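Cold Pickled Cucumbers for the Table: Selecting, Salting and Plating

By Ruwan Roy
Updated Oct 9, 2025

This page covers quick salted cucumbers made with small, short fruit, served the same day. It does not cover canning or fermentation. For shelf storage use a tested canning recipe.

What you need

Small pickling cucumbers, 261 g after trimming
Fine salt, 2 percent of the trimmed weight (5.2 g)
Rice vinegar, 20 ml
Sugar, 1 level teaspoon
A scale that reads to 0.1 g
A colander and a bowl that fits under it
A shallow serving dish

Choosing the cucumbers

Short, plump fruit with dark green skin works best. Press each end with a thumb. Both ends should be firm. A soft end usually means the flesh behind it has started to break down, and trimming does not fix it. Slight bumps on the skin are normal for pickling types and do not need to be scraped off. Reject fruit that has gone yellow, which has large seeds and a tough skin.

Waxed slicing cucumbers can be used if they are peeled first. Weigh them after peeling.

Choosing the dish

Salted cucumber keeps releasing liquid after it is plated. A flat plate lets the liquid run to the rim. A shallow dish with raised edges or corners holds it. Set the dish out before you start cutting, with one cucumber near it to judge the scale. If the dish looks crowded with two layers of slices, use a larger one.

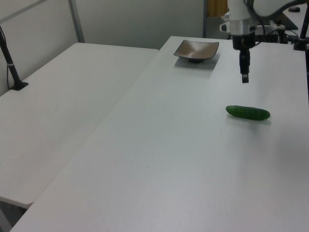 Small cucumber and shallow square dish with upturned corners, before slicing.

A dark or brown glaze shows the cut faces of the slices clearly. Check a footed dish for rocking before filling it. The Skarkholm square dish I use at home holds one batch in a single overlapping layer. The Gistari one is deeper and takes a batch and a half, but the slices at the bottom sit in liquid.

Procedure

1. Rinse the cucumbers under cold water and rub the skin with your fingers. Dry them with a towel.

2. Trim 3 mm from the blossom end and the same from the stem end. Weigh what is left and recalculate the salt if the weight is not 261 g.

3. Cut crosswise into slices 4 mm thick. Thinner slices go limp. Slices over 6 mm need a longer salting time.

4. Toss with the salt in the colander. Leave over the bowl for 20 minutes, turning once.

5. Press lightly with the back of a spoon. Discard the liquid. Do not rinse.

6. Stir the vinegar and sugar together until the sugar dissolves. Pour over the slices and refrigerate, covered, for 30 minutes.

7. Lift the slices out with a fork and lay them in the dish in overlapping rows, parallel to one side. Spoon over no more than a tablespoon of the dressing.

Troubleshooting

Too salty: the cucumbers were weighed before trimming, or the salt was measured by volume. Coarse and fine salt differ too much for spoon measures.

Bitter: taste a slice from the stem end before salting. If it is bitter, cut off another 1 cm and taste again.

Watery dressing: salting time was short, or step 5 was skipped.

Storage

Keep leftovers in a lidded container in the refrigerator and eat them by the next day. Glazed dishes should be washed by hand and dried before stacking.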